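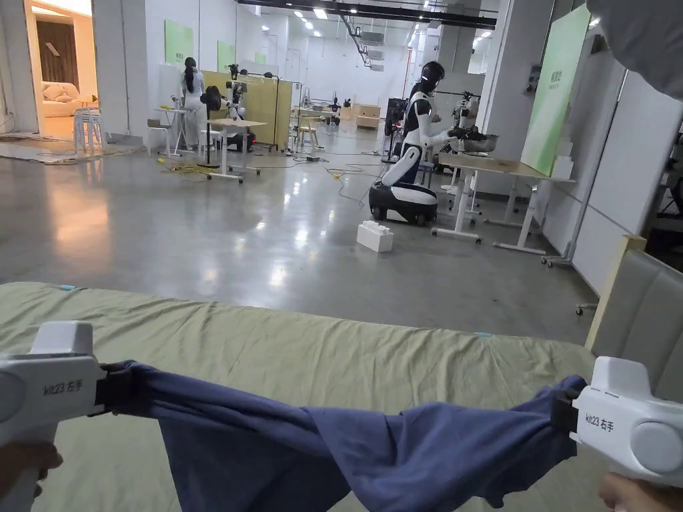 Ticket: both handles come up as the same hand
Project: Harawira (student cloth-handling project)
Opened by: student team, data side
Status: closed, with one follow-up
Priority: normal, though it felt rather higher on the day

Problem as first reported

Hello all, and sorry in advance for the length of this, I wanted to get it down while it was fresh. We are doing the twisting task for Harawira, where one of us holds a gripper in each hand, pinches the two ends of a cloth over the bed and winds it up. The recordings look lovely when you play them back, but when we load them into Wendeck both tracks are listed as the right hand. The left track is simply not there. Training then stops at the check stage with "expected left, found right (2)".

We have 2,615 recordings in the folder at the moment and I would dearly like not to lose them!

What we tried

1. Restarted Wendeck and loaded one recording on its own. Same result.

2. Swapped the handles over, left for right, and recorded a short fold. Both still came up as right, so it doesn't seem to care which hand is holding what.

3. Changed the cable on the one we use on the left. No difference. (The old cable is fine and has gone back on the reel, please don't bin it.)

4. Looked at the stickers, which we really should have done first. Both units say "kit23 右手", and 右手 is "right hand". We had all been reading the kit number and stopping there.

5. Opened the settings page for each handle. Each has its own serial number, so they are separate units and we haven't paired one of them twice, but the role field says "right" on both.

Reply from the lab desk

Thank you for such a thorough report, it saved me a good deal of asking. The role is written to the handle when it is set up, and Wendeck believes whatever the handle tells it. It looks to me as though the pair was set up from one profile and the labels were printed from that same profile. The jaws and the bodies are the same on both sides, so there is no harm in using two "right" units as long as one of them is told it's the left.

To change it, plug in the left-hand unit by itself, open the role field, choose "left", save, and then hold the power button until it switches off fully. A quick tap only puts it to sleep and it will wake up with the old role — I have been caught by that myself. Then plug both in and make a test recording before you do anything else.

For the old recordings, please don't rename the tracks by hand. Match them on serial number with the relabel script in the Trollville folder, and run it on a copy. Leave out anything from step 2, where the handles were swapped.

Follow-up from the team

Done, and it went through nicely. The left unit now reports as left, and the test recording shows one of each. We ran the script on a copy and the first 2,000 went through without a murmur. After that it complained about 15 files, which turned out to be the swapped ones from step 2 and a few where somebody had stopped early, so those are set aside in their own folder. The rest loaded, and the check stage passed.

We have also added a line to our start-up sheet: read the whole label, then read the role on screen, then start.

Still to do

New label for the left unit, please, in the same wording style as the rest of the Lukmont kits. Until it arrives, go by the serial number, which is written inside the lid of the case.

Closed 8 November 2025. Label request moved to its own ticket.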